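Porkstead Daypack – progress report, second quarter
To: Shoshana Pettigrew, Horkgate
Cover period: through end of March

Short version. Sample round three is back from the factory, shell fabric is settled, zipper is not. Budget fine. Schedule slipped two weeks and I think we get one of them back.

Shell and coating
Went with the Etim fabric. Passed the spray test on all panels, seams included once they were taped. The lighter option leaked at the shoulder strap anchors both times so it's out. Color is charcoal for launch, olive held for fall if the order book looks good.

Minimum fabric order is 2,000 yards. We need 1,995 by the cutting plan, so basically no spare. Any miscut panels and we are piecing pocket linings out of scrap. Would like your OK to round up on the next order.

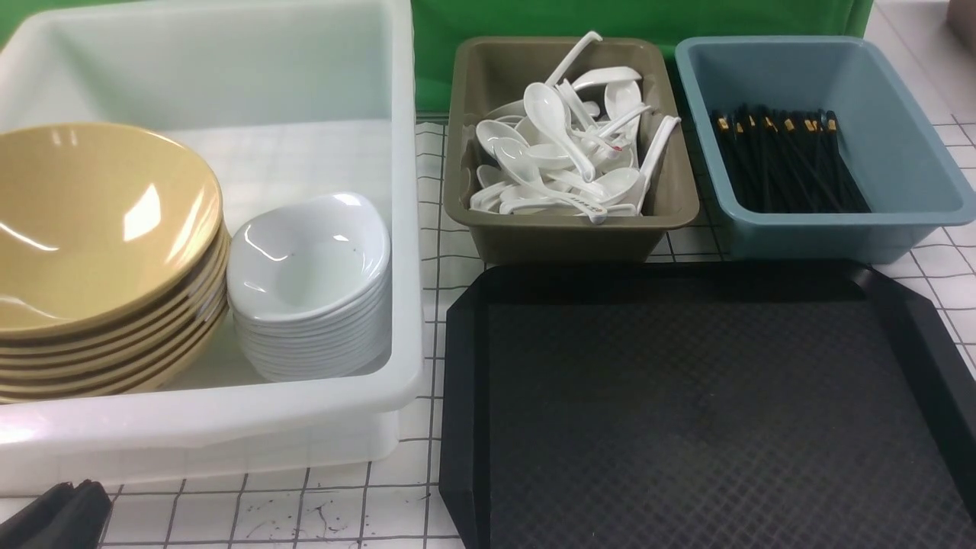 Straps and back panel. New foam is firmer and the testers liked it better after the first week – before that, complaints. Sternum strap slider still pops off the rail if you yank it from the side. Factory has a longer end stop coming, no extra cost. Load lifters dropped, pack is too small to need them.

Main compartment
Opening now goes a third of the way down each side. Laptop sleeve raised off the floor of the pack so a drop onto concrete doesn't hit the corner. Organizer panel was redone twice. Pen slots were too shallow, then too deep. Current version is right I think. Key clip moved to the left because the right side fouled the zipper pull.
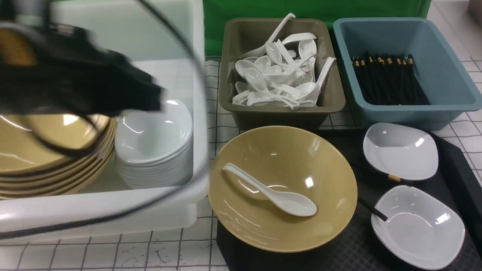
Bowls stacked in a white bin.

Zipper
The problem child. Nunis coated zipper looks great and keeps water out but it's stiff, and two of the sample bags came back with the coating lifting at the top corners where the track bends tightest. Options are

a wider corner radius, which means a new pattern piece and a week
a regular zipper under a rain flap, cheaper, looks cheaper too
leave it and recieve the returns

I want the first one. Pattern maker can start Tuesday if you sign off.
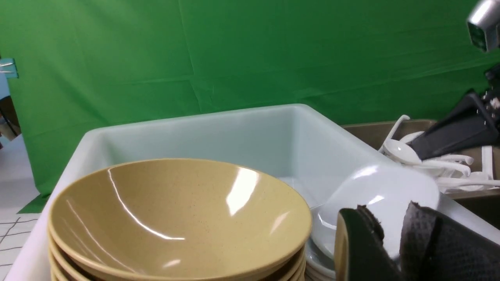

Page last updated: March, 4:40 pm

Testing
Carry test is at the halfway mark. Drop test done, haul loop test done, abrasion on the base panel still running. Base panel holding up better than the old one did. One tester checked hers as airline baggage, against instructions, and the side pocket mesh tore. Not counting it as a fail but we are looking at a tighter mesh anyway.

Water bottle pocket now fits the wide bottles. It didnt before, that was the most common gripe in round two.

Weight came in at 692 grams against a target of 700. That's with the zipper we have now, the flap version would put us over. Another reason I'd skip it.

Money
Sample costs on plan. Freight for round three was higher than planned since we flew it. Took that from the photo budget, which can stand it if we shoot in one day. Tooling for the buckle is paid. No new asks apart from the fabric round-up and the pattern piece.

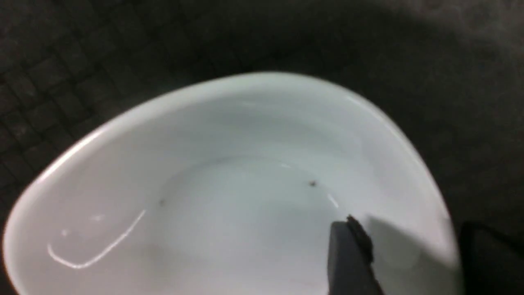 Will the pack still make the fall catalog?
If the pattern piece is approved this week, the final sample lands in time for the catalog shoot. If approval goes past that, we'd have to shoot with the round three bag and retouch the zipper corners.

Next steps
Pattern piece for new corner, then one more sample
Mesh swatches from the factory
Finish abrasion and carry tests
Hang tag copy – draft is with sales, they have had it a while
Care label needs the fiber content in final wording

Shoshana, need yes/no on the fabric and the corner. Rest can wait for the next call. Test sheets are in the shared folder under round three, the strap ones are scanned sideways, sorry.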